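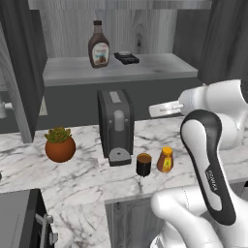

Home | Boards | Local Matters | Log in

Moving the Irkwood ward page off the big sites

marlpit: The Irkwood residents' group has some 600 members on its social media page and hardly any at meetings. The Barlow Road crossing petition got 800 names in August, mostly through shared posts. I'd still like us to have our own site.

tern_19: Why? People won't check a separate site. Ours in Drulero had 3 posts a month and no replies.

marlpit: Half the comments get hidden or buried. I can't find what was said about the crossing any more.

oddfellow: Agree with marlpit. My mum isn't on any of it and she votes every time. An email list would do her fine.

tern_19: An email list, yes. A site with logins, no. Younger people sign things on their phones or they don't sign.

quillback: Signing isn't the same as turning up — 800 names and the council still put it off.

tern_19: They put it on the agenda though. It wasn't there before.

marlpit: I'll try the list first and keep the page going.

Recent threads
Postal vote forms, Jitaru ward
Who moderates candidate Q&As?
Text alerts from the council

Contact us | Back to top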